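Ridasia puts arms on case packing at Pirkport plant, shifts bench staff to inspection

Packing cells take over foam-lined case loading from May; no positions cut, company says
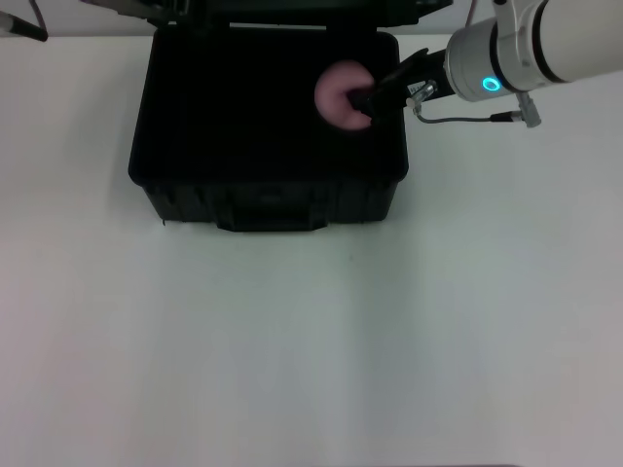

A gripper holds a pink ring over the black foam of an open hard-shell case at Ridasia's Pirkport plant.

Ridasia has moved part of its kit-packing work at Pirkport from manual benches to robot arms, with 2 cells in production on the day shift. The cells load moulded and foam parts into hard-shell cases, a job previously done by hand at the same stations.

The change covers one product family, the Garis service kit, which is supplied to maintenance contractors. Other kits, including those with loose fasteners or bagged seals, are still packed manually and will stay that way for the coming year.

Each cell consists of a single arm with a parallel gripper, a plain white work surface and a case position. An operator places the open case, confirms the kit variant on a terminal and releases the cycle. Rings are picked from the inside, with the fingers passing through the centre hole, so that the outer surface is not marked by the grip. The method was chosen after early trials in which an outside grip left visible compression on softer parts.

Telmo Bustamante, production engineer at the site, said grip force had taken longer to settle than arm motion.

"The path was done in a few days. The force values took us most of the commissioning period, and we still adjust them when a new batch of foam comes in," he said. "Density varies between batches more than the drawing allows for. The supplier knows about it."

The integration was carried out by Sotomayor, which also supplied the operator terminals and the training. Its engineers were on site through commissioning and now attend by arrangement. First-line faults are handled by plant staff.

Output per cell is lower than that of an experienced packer working at full pace, but varies less over a shift. Ridasia reports 247 cases completed by the cells on the best day so far. Its target for the two combined is around 300 per day. The cells run a reduced rate in the first hour after start-up while calibration checks are completed.

For the people who worked the benches, the main effect is a change of task. Packers from the Garis line have been reassigned to cell operation and final inspection, with classification and pay rates unchanged. Operators present cases, clear stoppages and log rejects. Inspectors check contents against the kit list and close the lids, a step the cells do not perform.

Yi-an Ryu, who packed Garis kits before the changeover and now runs one of the cells, said the physical load had dropped but the work required more attention to the terminal.

"You aren't reaching over a case all day, and my shoulder has noticed," she said. "What I do more of is reading fault codes. Some of them were written for a programmer and we've asked for those to be reworded."

A revised fault list is due with the next software update. Ryu said operators had also asked for the terminal to be mounted lower and for the reject bin to be moved to the operator's side of the guarding. The terminal has been moved. The bin is waiting on a change to the guarding layout, which must be reassessed before the cell can be restarted.

Staff rotate between cell operation and inspection every 2 hours. The rotation was set at the request of the inspection group, who reported eye strain when assigned to lid checks for a full shift. Bustamante said the interval would be reviewed once there was enough reject data to compare early and late checks within a rotation.

Training for new operators is run on Saturday mornings, when the line is down, and is paid at the weekend rate. It covers safe entry to the cell, recovery from a dropped part and changeover between kit variants. Operators are not authorised to edit grip or path values. Those remain with engineering, though operators may stop a cell at any time without prior approval.

Ridasia has not ordered further cells. A decision on a third will follow completion of a 1000-case run without manual correction, which the plant has not yet achieved.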